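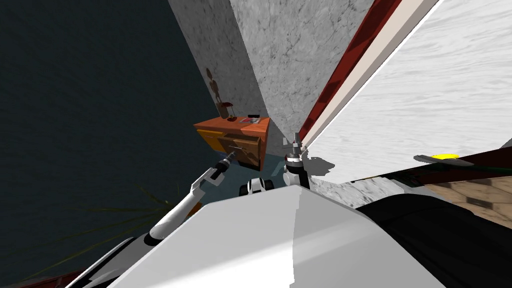 How often should the gripper fingers on a two-armed mobile robot be zeroed?

At the start of every working session, and again after any hard contact with furniture, a door or the floor. Zeroing takes a couple of minutes per hand, and a gripper that has lost its zero will report itself closed when it still has a gap between the fingertips, so a drawer pull slides straight out of its grasp.

Robot Care and Setup, Handout 6
Looking after a two-armed mobile robot, in the simulator and on the floor
Prepared by Jummai Mohammed for the Thursday lab group

Welcome back, everybody. Last time we got as far as the base and the wheels, and I promised we would spend this session on the arms and the hands, where most of your trouble is going to come from for the rest of the term. I have written this out at greater length than the slides because several of you asked for something you could keep beside you at the bench. Please scribble on it!

We work on the robot twice over in this course. There is the machine in the Womgate lab, which you know, and there is its model in the simulator, where we rehearse household jobs such as opening a nightstand drawer. The model needs looking after too. A wrong number in the model gives you a beautiful run on the screen and a bent finger the next morning, and I would like us to have fewer of those than last year's group did.

1. Before you power anything

Walk once around the real robot with your hands in your pockets. Look at the cables at each shoulder and each wrist, and check that none of them is pulled tight. Cables like a bit of slack, and they tend to lose it slowly, a little every week, as the ties creep along the arm. If you find a tight one, loosen the nearest tie and feed some cable back toward the shoulder. Then check that both arms are resting in their parked position. Anyone who finds an arm hanging should come and get me before switching on.

Next, the log. Read the last entry, all of it, even if it is in Nneka's handwriting (sorry, Nneka). Write down the hour meter reading before you start. When I prepared this handout the meter stood at 3,782 hours, and the wrist joints were last greased at 3,000.

2. Bringing the arms up

Switch on the base first and let it settle. Bring up the left arm, wait for it to hold its own weight, and then bring up the right. I know it is tempting to do both together, and the software will let you, but if something twitches you want to know which side it was on.

With both arms up, move each joint a small amount by hand control, starting from the shoulder and working outward. You are listening as much as looking. A healthy joint makes a smooth, even sound all the way through, and a dry one has a sort of gritty rise and fall to it that you will learn to recognize very quickly – some of you will hear it before I do. Note the joint and the side in the log.

3. Zeroing the grippers

Open the gripper fully. Wipe both fingertips with a clean cloth, paying attention to the inner faces. Close it slowly at the lowest force until the tips meet, and set that position as zero. Open it again, close it on the 240 gauge block from the tray, and compare the reading with the number on the tray's label. If the two disagree, repeat from the beginning. If they disagree a second time, look for a loose fingertip screw, and tighten it with the short driver. The long one gives you far too much leverage, and those little threads strip easily.

Do the same on the other hand. Please don't copy the left value across to the right. They are separate hands with separate histories, and they wear differently.

4. Matching the model

Now open the Anozie project file and look at the page for the hands. You will find the finger length, the opening range and the closing force for each side. Check these against what you have just measured. Fingertips get swapped for new ones now and then, and the model has to be told.

After that, run the drawer exercise at 70 percent speed. The job is to bring one gripper up to the drawer front without bumping it, take hold, and draw it back in a straight line. Keep an eye on the other arm while you do this. Students watch the hand that is working and forget that its partner is also in the room, often right beside the furniture, and a swing of the base can carry it into the side of the cabinet. Before you turn the base, fold the idle arm in. I will be asking you to do this until you are quite tired of hearing it.

Save your run under your own name in the Ravstead folder. If the simulated fingers pass through the drawer front, stop and check the contact settings before you go any further. That run can't be used for anything.

5. Shutting down

Park the right arm, then the left. Wait until each one is resting before you cut its power. Base last. Put the gauge block back in its tray, enter the hour meter reading and your initials, and hang the cloths up to air.

For next week

Read the Panlow maintenance sheet, the section on wrist seals, and bring one question about it. We will be changing a seal together on the left arm, so wear something you don't mind getting grease on. Nneka Shehu will be running the second bench and has kindly agreed to take anyone who missed the base session. Written notes on your drawer run are due at the start of class, one page, by hand if you like.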